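Planning a robot bench: tips for the workshop on a budget

Buy the table before you buy the arms! I say this to everyone who writes in, and at least half of them have already got two lovely arms sitting in boxes with nothing to bolt them to. A pair of arms needs a stiff frame, a flat top and clamps that don't creep, and that lot always costs more than you first think. I set aside 400 for mine and spent every bit of it (the little brackets add up like you wouldn't believe).

Go for a wooden top on an aluminium frame if you can. Wood is kind to crockery, and you can sand it when it gets scruffy. Rails along both sides mean you can slide an arm mount along until the reach suits the job, then tighten it up. Measure the reach with the arm bent, as it will be when it's working – the figure on the box is for an arm stretched out straight, and you'll hardly ever use it like that.

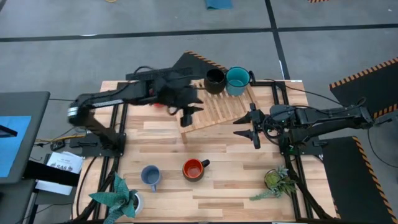

Next, cables. Draw your bench on paper, put a cross wherever power or data has to go, and buy leads one size longer than the drawing says. Jhun Villanueva talked me into keeping 12 spare ties and a roll of floor tape in the drawer, and I've blessed him for it ever since. Mark out the floor with tape too, so that everybody knows where to walk.

Then the things the arms will handle. Please don't spend much here! Mugs, cups and a wooden dish rack make a brilliant starter kit. Get a mixture of shapes and colours from the charity shop, some with handles and some without. My whole first set came to less than a replacement fingertip. Put by some 50 for breakages and wear in the first few months, and write down what it goes on, which makes next year's sum so much easier.

Fingers deserve a line of their own in the budget. Pads wear, and a pair that grips china well may slide off plastic. Order a spare set along with the arms, when you're already paying the postage. 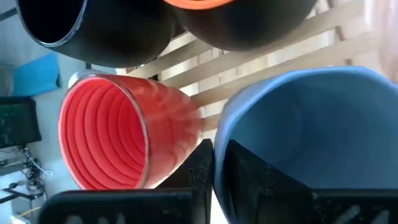
Cameras come last on my list, and I'd start with one that sees the whole table and one close to the gripper. Ilgın Keskin bought four in one go from Duvent and still has two in their wrapping. Try the job with two, live with it until June or whenever your next lot of money comes in, and then decide.

A few small ones to finish:

Keep 80 back for the screen and its stand. Second-hand is fine.

Ask the seller how long a replacement motor takes to arrive, and get the answer in writing.

Leave room to walk right round the bench.

Stop buttons go where your hand falls naturally, and you want one on each side.

Do send me your own lists. Roald Brekke's ran to three pages and I enjoyed all of them.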